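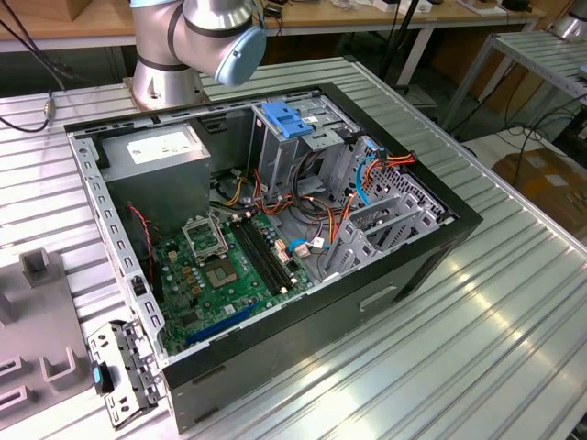
Ticket 474: Desktop tower does not start after cleaning
Opened by: Augustina Lamptey
Site: Altside, ground floor workshop
Status: Closed
Category: Hardware / desktop

First message

Hello,

I am writing about the black desktop tower from the Altside front desk. The machine was slow for a long time and the fan was loud, so I opened it to remove the dust. After I put everything back, the computer does not start any more. When I push the power button, the fans turn for a moment, then stop, then turn again. There is no picture on the monitor and I hear no beep.

What I did before I wrote to you:
- changed the power cord for one that works with another computer
- tried a second monitor
- took out both memory modules and put them back
- removed the coin battery for 15 minutes and put it in again

The result was the same each time. The computer has the stock list for the Antwi order, and I have only an old copy of this list from February. Please tell me what I can do without losing the disk.

Augustina Lamptey

Reply from Dresard support

Hello Augustina,

Thank you for the clear list. Your files are on the drive, and nothing in your message points to the drive. Please disconnect it for now and leave it disconnected until the computer starts normally.

A question: when you cleaned, did you also take off the processor cooler? If yes, did you put new thermal paste?

Reply from Augustina Lamptey

Yes, I took off the cooler, and the processor came up together with it. It was stuck to the bottom with the old paste. I separated them, cleaned both with alcohol and put the processor back in the socket. I used new paste from the drawer (the brand is Ratar). I did not see anything wrong at that moment, but the light in the workshop is weak in the evening.

Reply from Dresard support

This is useful. When a processor is pulled out with the cooler, it can leave a bent contact or some paste in the socket. Please do the following, with the power cord out of the wall:

1. Lay the case on its side and take off the side panel.
2. Remove the cooler, then open the metal bracket and lift the processor straight up. Hold it only by the edges.
3. Remove the memory modules also, and note which slot each one came from.
4. Look at the socket with a strong lamp from the side. Turn the lamp slowly. A bent contact reflects the light differently from the others.
5. Do not touch the contacts with a cloth or a cotton swab. The fibers catch on them.
6. Leave the power supply where it is. We do not need to remove it for this test.

Please write what you find, even if it is nothing.

Reply from Augustina Lamptey

I did all the steps. The first time I saw nothing. The second time, with the lamp very low, I found a small gray spot of paste near one corner of the socket, and next to it one contact that leans to the side. I have not touched it. The bracket is still open.

I also noticed that the power supply wires were very close to the fan of the cooler before. Should I move them?

Reply from Dresard support

Yes, please tie them away from the fan when you close the machine. For the contact, use a thin plastic tip and a magnifying glass, and push very little at a time. For the paste, put one drop of clean alcohol (99 percent or as near to 100 as you can buy) and let it dry for one hour. Then install the processor and only one memory module, and try to start.

Reply from Augustina Lamptey

It starts. I needed three tries with the contact. First I started with one module, then with both, and after that I connected the disk again. The stock list opens, and I made a copy on the office server. The processor temperature was normal after 14 minutes of work.

You can close the ticket. Thank you for the patience.

Ticket closed by Dresard support, 11 September 2019
Cause: bent socket contact and thermal paste in socket
Parts replaced: none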